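I kept my old desktop for 11 years, and I only gave it up because my sister-in-law Irina got tired of hearing it from the kitchen. It lived under my desk like a grumpy cat. I wrote my first paid story on it, lost two novels on it (no great loss to literature!) and once spent a whole November arguing with its printer settings.

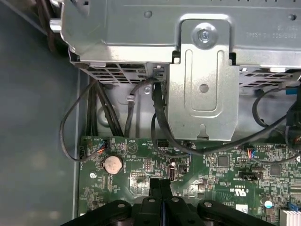
Vol. 20, No. 2 | Page 11

So why do we hang on to these things? My neighbor Liviu Anghel has a theory – we trust a machine we've opened up ourselves. He'd pay $300 to keep an old one going before he'd spend it on something thin and sealed, and I get it. There's a real pleasure in a case you can open with a screwdriver, even if all you do is look around and close it again.

My new laptop is lovely and quiet. I still kick under the desk every morning, looking for the power button.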